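Mekham Warnlow
Motion planning and grasp selection for single-arm work in cluttered places

Overview | What's in the box | Requirements | Licensing | Support

Warnlow is the planner we wrote after getting tired of our old one. It takes a depth image, a robot description and a goal, and gives back a path the arm can follow without wiping out the jars. It runs on an ordinary desktop machine. It does not live in the cloud, it has no opinion about your data, and it will carry on working if our company is bought by a mattress retailer.

Most planners are shown off in front of a clean table with one red cube on it. We have nothing against the cube. We shipped a perfectly good cube planner for years, and the support inbox was full of people who wanted to open a drawer.

What it does

Warnlow covers the stretch between "the camera has seen something" and "the joints have been told where to go". In practice that means four jobs.

Scene building. Depth frames are merged into a collision model that keeps track of what has been seen, what is empty and what is anyone's guess. The third kind matters a good deal. By default the space behind a toaster is treated as solid until a camera has had a proper look at it. You can turn this off with trust_unseen, and we log it when you do.

Grasp selection. The grasp module proposes candidates, throws out the ones the arm can't reach, and ranks the rest by clearance on the way in and on the way out. Plenty of tools do the way in. The way out is where the bag of crisps catches the side of the drawer.

Path planning. Sampling first, then smoothing, with a hard cap on how long either may take. When time runs out you get the best path found so far, or a refusal with a reason attached. You never get a path we haven't checked.

Watching. While the arm moves, Warnlow compares joint torques with what it expected to feel. If they disagree for long enough, the arm stops and the event goes into the log with the last stretch of scene data, so you can find out what it leaned on.

Drawers, lids and other things that move

Version 2 adds articulated objects. You describe a drawer once (axis, travel, where the handle is) or let the fitting tool guess from a few opening motions. After that the drawer's walls move with it in the collision model, and the planner understands that reaching into an open drawer from above and reaching in from the side are different problems with different numbers of bruises.

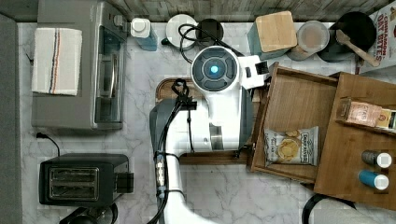
The fitting tool is good with straight slides and ordinary hinges. It's mediocre with anything that sticks, and it is bad with soft-close runners, which pull away from the gripper near the end of their travel and convince the torque watcher that something has gone wrong. There is a setting for this, called soft_close, and it does what you'd hope. We found it needed to exist after a February spent blaming the firmware.

Shiny and see-through objects

Glass is still glass. Depth cameras look straight through it and report the wall behind with great confidence. Warnlow will accept a mask from whichever segmentation model you like and pad the masked area into a solid lump, which is crude and works. If you don't supply a mask, it will plan through your storage jar. Please supply a mask.

Cables

The collision model includes a simple cable envelope for arms with external wiring. You set the clip positions and the slack, and Warnlow keeps the wrist from winding itself up over a long session. It models the cable as a fat sausage. Real cables are thinner and less cooperative, but the sausage has kept our connectors attached.

What you get

The planner library, with C++ and Python bindings. Yupanqui, our scene viewer, which shows the collision model in a browser tab and lets you scrub back through a run to the moment of regret. The fitting tool. A set of 803 recorded scenes used for our regression tests, in full, including the ones we fail. Robot descriptions for 29 arms, all of which plan correctly in simulation; the release notes say which we've also run on the real thing.

Wulano, our task scripting layer, is sold separately. You don't need it. It's pleasant if your jobs are long sequences of pick, open, place and close, and overkill if they're one of those.

Requirements

A 64-bit Linux machine with 16 GB of memory. A graphics card speeds up scene building and does nothing at all for path planning, whatever the person selling you the card says. One depth camera is enough to start. Two are better, mounted so that the arm doesn't block both at once. Camera calibration is yours to do, and a bad one will look exactly like a bug in our software right up until you redo it.

The arm must accept streamed joint positions and report torque or motor current. Without the second of those, planning still works and the watcher stays switched off.

Known limits

One arm per planner. Two arms sharing a worktop will each regard the other as furniture that has started moving, and both will stop.

No people. Warnlow is not a safety system and has no certificate saying otherwise. Put it behind whatever your risk assessment tells you to put it behind.

Bags are treated as boxes with squashy sides. This is wrong in several interesting ways. Grasps on a half-full bag come with a low score, and you should believe the score.

Licensing

A single workstation licence is £2,000 a year, covering one planner and as many simulated arms as your patience allows. Teaching labs pay half. The licence file is checked locally at start-up. If it lapses, your installed version keeps planning and the updates stop.

Support

Email support is included, and is answered by the people who write the planner. Attach the run log and the Yupanqui recording. "It went funny" is a fine subject line so long as there's a file attached.

Evaluation copies run for a month with everything switched on. Ask for one through the contact form, tell us which arm you have, and tell us what's on the worktop.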